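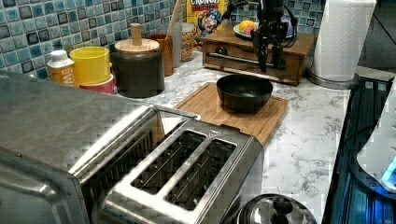 Where can you take a dead toaster in Jemcombe now? To the old seed store on Hollow Lane, where the town's new repair library opened its doors in June 2021 and has hardly had a quiet hour.

The Jemcombe Repair Library lends out tools the way the branch library across the street lends out novels. You sign up, you borrow a soldering iron or a set of long screwdrivers, and you bring it back in two weeks. You can also sit down at one of the long benches and fix your broken thing on the spot, with someone nearby who has probably fixed one before. Membership is free for anyone living in town, and people from up the valley in Rakena can join for $8 a year.

And people are joining! By the end of the first month the library had 540 members, which is a wonderful number for a place this size. The sign-up sheet was meant to last until November. It was full before the second weekend, and the backs of the pages are now full too.

Kitchen things lead the way. Toasters and toaster ovens come in more than anything else, followed by lamps, hand mixers and box fans (fan season started early this year, as anyone with a west-facing bedroom knows). Many of the toasters need very little. A tray packed with old crumbs can keep the lever from catching, and a good cleaning with the plug pulled puts it right. Others have a worn cord or a tired switch, and those go to the back bench, where the meters are kept and where nothing gets plugged in until it has passed a safety check.

Microwaves are the one kitchen appliance the library won't open. They can hold a dangerous charge even after they are unplugged, and the sign on the door says so in big red letters. Anything with a gas line is out as well.

The building deserves a word of its own. The seed store stood shut for seven years after the Brilluvier company moved its packing line to the county seat, and plenty of us had gotten used to walking past the boarded windows. The boards are gone. The floor has been sanded, the old sorting bins hold screws and fuses, and the loading door rolls up on warm afternoons so that half the work spills out onto the sidewalk. It still smells faintly of grass seed in there, and long may it last.

There are 40 seats, filled on a first-come basis. Early evening is the busy stretch. If you can get there right after lunch you will usually have a bench to yourself, plus your pick of the good pliers.

A few things to know before you go. Wipe your item down and empty it out first - the crumb bucket by the door is for stragglers. Bring the manual if you still have it, and any loose pieces in a bag or a jar. Small parts such as fuses and plugs are sold at cost, cash only for the time being. Kids are welcome at the front tables, where there is a big box of hopeless clocks and radios set aside just for taking apart. It may be the most popular spot in the room, and not only with the kids.

Clothing repair is next. Two sewing machines have already been donated, a third is promised, and the library is looking for thread, buttons, zippers and a decent ironing board. It would also love to hear from anyone who knows how to recane a chair, as there are now several chairs waiting in a row by the stairs with notes pinned to them.

A swap shelf has sprung up, too. Things that work fine but are no longer wanted can be left there with a tag saying what they are and whether the cord is original. Last time we stopped by, it held a waffle iron, a desk lamp with a green shade, a slow cooker and a jigsaw puzzle marked "all here, I checked." The puzzle was gone by the time we got back from looking at the drill cabinet.

The library is open every afternoon from noon until 7, and the tool desk closes half an hour before the building does. Use the Hollow Lane entrance, as the steps on the river side are still being rebuilt. Street parking is free after lunch, and there is a bike rack by the loading door - pump included, and yes, you can borrow that as well.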